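Ticket: Demo station 2, arm stops during table-setting run
Site: Birngate, open day setup
Opened by: Viera Trnka
Assigned to: Imani Minja
Status: Resolved, monitoring

Description of problem
The kitchen demo stops partway through when visitors are standing at the counter. The arm moves over the place setting, then holds position and the panel shows "target lost". It ran clean all morning with the room empty. First visitor group gets here at 2:00 and I'd like it working by then. Restarting the task clears the message but it comes back on the next run.

Update, Imani Minja
Logged in remotely and pulled the wrist camera view. Gripper calibration is fine and the joint log has no faults. The detector is dropping the plate and picking it up again, and the task gives up after 3 retries. I suspect glare on the steel. Please leave the counter as it is until I've saved a reference view.
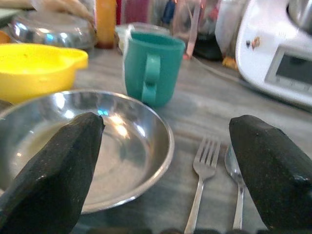
Wrist camera view at station 2, plate between the fingers, fork and spoon to the right, mug behind.

The mug and the bowl hold a steady box in the detector. The plate doesn't - there are bright highlights inside it, and the score dips whenever they shift. People leaning over the counter would be enough to do that. I lowered the exposure one step and raised the retry limit to 20. Viera, can you turn off the light strip over the counter and try again with a few people standing close?

Update, Viera Trnka
Strip is off. Ran it with four of the Lurkside staff at the counter and got no stops. The arm is a little slower over the plate, but visitors won't mind.

Update, Imani Minja
Settings saved to the station 2 profile. Keep the strip off until the last group leaves. If the message comes back, note the time and add it here - don't recalibrate.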